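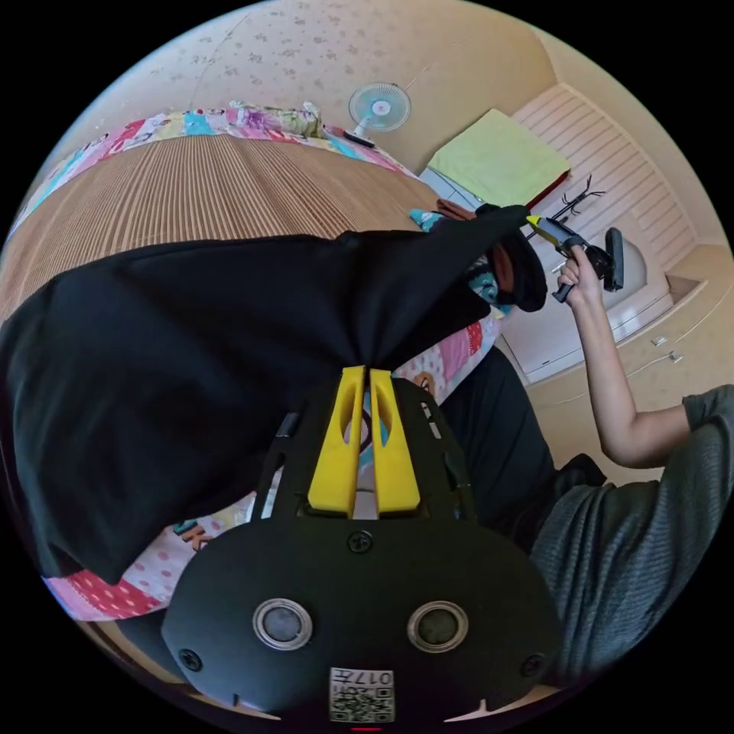 Folding takes up more room than people plan for, and in a small flat the bed ends up being the table. That was the starting point for this project. I wanted to know if the bed is any good for it, and what goes wrong. The room I worked from has a quilt on the bed with a striped mat over it, and a black piece of clothing (T-shirt most likely) held up over the bed already takes over a lot of the surface before any folding gets going. There is a fan at the back and a white cabinet with a light green cushion or folded cloth on it. So the other flat surface is taken, or partly.

Folding on the Bed: Laundry in a Small Room
Ro-un Bae
Home and Textiles project, final report
May 22, 2023

What I set out to do

Compare four ways of folding a T-shirt on a bed. Keep a log over 18 days. See which fold stays folded once it is in a pile. The original plan from January was to do wardrobes as well but that got dropped, too much for one report.

The four folds, with my own names for them because the books all disagree:

Landis – sides in, then halved twice. What most people do.
Esari – sleeve to sleeve, half down the middle, then thirds.
Do – the quick pinch fold, one movement. Looks clever.
Kirkance – sides in, then rolled from the hem.

The surface

I underestimated this. A quilt on its own is soft and it moves with you. Pull a shirt straight and the quilt comes too. With a woven-type mat on top the cloth slides a bit and stays flatter, and you can see an edge against the stripes, so lining up a hem is easier. Stripes are honestly half the job, they work like a ruler. A patchwork is the opposite, the squares give you straight lines but the prints are so busy you lose the edge of anything patterned. Black is fine on either.

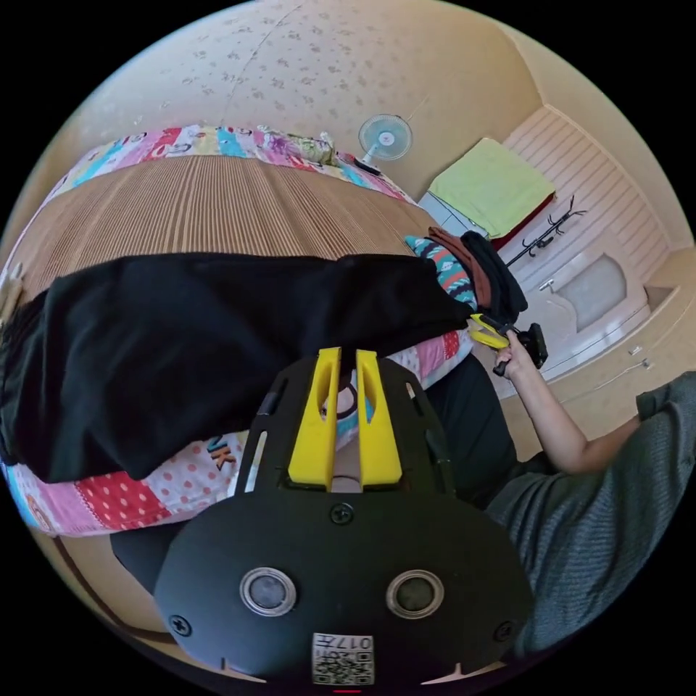 Fig. 2. Patchwork quilt with the striped mat laid over the middle of the bed.

The mat does curl at the edge if it is a cheap one. Mine did. I put a book on it for the first few days then gave up and turned it over.

The log

154 folds in total, spread over the four methods but not evenly (should of planned that better). Each one was timed and then checked the next morning in the pile. Total folding time came to 1,240 seconds, not including picking things up or hunting for the other sleeve.

Do was quickest once I had it but took the most practise and the worst ones were really bad. Landis was slowest to go wrong. Kirkance held its shape best in a drawer and worst in a pile, they just roll off. Esari – fine, nothing to say about it, a bit long for a shallow shelf.

Piles

Didn't expect to write a section on this. The order matters more than the fold. A heavy thing on top presses the rest flat but then you can't get at anything under it. Take the pile at the bed: a thick navy blanket, folded, goes over a rust-brown cloth and a turquoise patterned towel, and the towel bulges out at the side. Towels do this with every fold I tried. Next time I would put blankets at the bottom, then quilts, then towels, clothes last, and keep the clothes pile seperate if there is space.

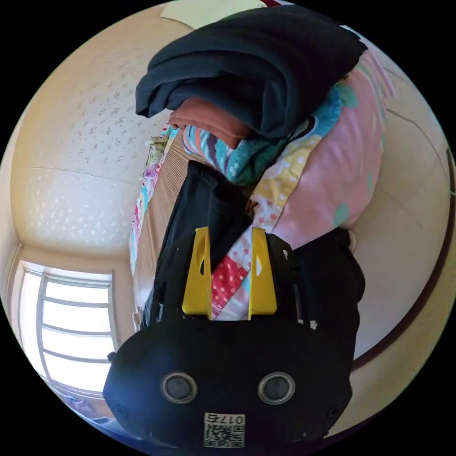
Problems with the method

One person folding, me, so the times are my times. I also got faster during the 18 days, which helps whichever fold I happened to do last (Do, mostly). Long sleeves were left out. Beds are low and I had to stop for my back on the longer sessions – did not record the breaks, should have.

Still to do

Repeat on a table at normal height, same shirts. Try a firmer mat. Even numbers for each fold. Log sheets are in the appendix, sorry about the handwriting on the second one.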